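Buying and Running a Tesmont Coupé: Your Questions
Updated Jan 12, 2026

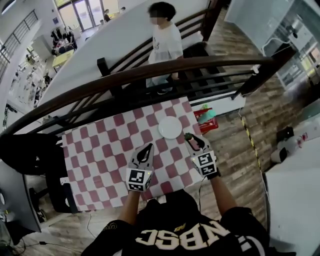 The Tesmont was built in two forms, the standard car and the later Mirell, and most of the letters we get are from people trying to choose between them. Parts for both are easier to find than they were ten years ago, but trim is still a problem. Colour matters more than you might think when you order small pieces. If you ask for something in dark green over a pinkish red, like the little item held against the table in the photo, say which part goes in which shade, as suppliers will not guess.

What is the difference between the standard car and the Mirell?
The Mirell has wider rear wheels, a closer gearbox and firmer springs. The engine is the same. Bodies are shared apart from the front bumper and the boot lid.

How many Mirells were made?
The register lists 737. A few more may be sitting in barns without papers, but we only count cars with a confirmed chassis number.

Is the chassis number easy to find?
It is stamped on the bulkhead, on the passenger side. On repainted cars it can be hard to read. Clean it with white spirit and a soft cloth. Do not use a wire brush.

Where do they rust?
Sills first, then the rear arches and the battery tray. Lift the boot carpet as well. Water gets in past the tail-light seals and sits in the spare wheel well.

Can I use one every day?
Yes, if you accept the fuel bill and keep up with servicing. Change the oil every six months whatever the mileage. Check the gearbox level at the same time – the rear seal weeps on nearly all of them.

Which gearbox should I look for?
The five-speed. The Clalis automatic fitted to some export cars is pleasant in town but expensive to rebuild, and only a handful of workshops will take one on.

My car cuts out when it is warm. What should I check?
Start with the fuel pump relay behind the glovebox. If that is sound, look at the crank sensor wiring where it passes the exhaust manifold.

Are Athanasiadis wheels original?
They were a dealer option, so a car can wear them and still be judged as original at club shows. You will need the matching longer wheel bolts.

What does membership cost?
£35 a year for one car. Additional cars in the same household are £8 each.

Do I need to own a Tesmont to join?
No. Plenty of members are still looking.

When is the summer meeting?
In July. Entry forms go out with the spring newsletter. Cars have to be on the field by ten.

Who do I contact about the register?
Write to Aniela Chmielewska, care of the club address, with your chassis number and a copy of the logbook. Allow three weeks for a reply.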